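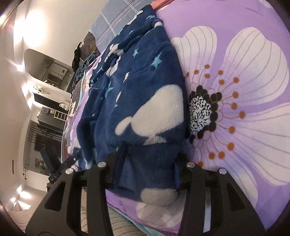
Navy fleece with the stars on it, on the lavender flower sheet.

27/06/2026

I finally started on the winter bedding and sleepwear. It should have been put away a while ago, but the closet in the small bedroom was full and I kept closing the door on it.

The fleece went first. It is plush and thick, with light blue stars and white shapes printed on navy, and it takes up more room than anything else in that drawer. I used to fold it in half and half again, and it would come undone as soon as I put something next to it. Now I fold it in thirds the long way and roll it from the bottom. The roll holds if you start it tight. If the first turn is sloppy, shake it out and start over.

I do all the folding on the bed. The sheet with the big white and purple flower is staying on through July, so I left it where it was and worked on top of it. It is smooth, and fleece slides around on it more than I would like, but the bed is the only flat place in the house that is big enough.

Pendo Rotich lent me two of her zippered bags, the ones she bought at Andham when they closed the downtown store. They are good bags. One fit three rolled fleece things and a pair of flannel pillowcases with a little space left. The other one is for sweaters and I have not gotten to those yet.

A few notes, mostly for me in October:

Wash fleece cold, inside out, and skip the softener. It made my old gray throw go flat.

Low heat in the dryer, or hang it over the shower rod overnight. I hang it.

Lint roller before folding – fleece picks up everything.

Don't put the bag on the top shelf. I can't reach it without the step stool, and the step stool lives in the garage.

I also went through the sheets. We had three sets for a bed that needs two, so the beige set with the worn elastic is going in the rag box. The spare set is on the middle shelf inside its own pillowcase, which keeps the pieces together.

Still left are the sweaters, the scarves and one comforter that will not fit in any bag I own. I'll probably ask Pendo if she has a bigger one.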